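Getting the most out of a rented gripper tool in the workshop

I've had the Lapointe hand-held gripper on rental from Willidlow since September, and a few of you wrote in asking whether it's worth the money and how I get on with it, so here are the tips I wish I'd had on my first evening (get a cup of coffee, I do go on a bit!).

First, charge it fully and let it sit switched on for 6 minutes before you start. The booklet says two, but mine closes much more evenly after a proper wait. Then try it on something you don't mind dropping. I used an old sponge, and my grandson used my hat.

Smooth, shiny things are the hardest, and that goes double for anything see-through. Wipe the piece down with a dry cotton rag, get the fingers well around it, and close slowly – you can always squeeze a little more, but a cracked tumbler stays cracked.
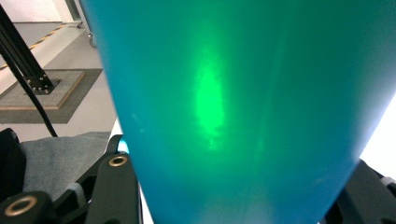
Lift straight up when you've got your grip and keep your wrist quiet. I used to swing everything toward the bench the way I would by hand, and the tool doesn't care for that at all. If you feel the piece start to slide, lower it and begin again, and please don't chase it with your other hand.

Go over the fingers with a barely damp cloth at the end of the day, and keep oil well away from them. Laurier Cloutier at the Birnmont counter told me to check the screws every couple of weeks, and he was right, two of mine had worked loose.

As for the service, Willidlow were quick and very kind on the phone. I paid 414 dollars for the season with the Wulum carrying case thrown in, and I'd rent from them again, though I do wish the case had a better latch. Mine is held shut with a bootlace at the moment.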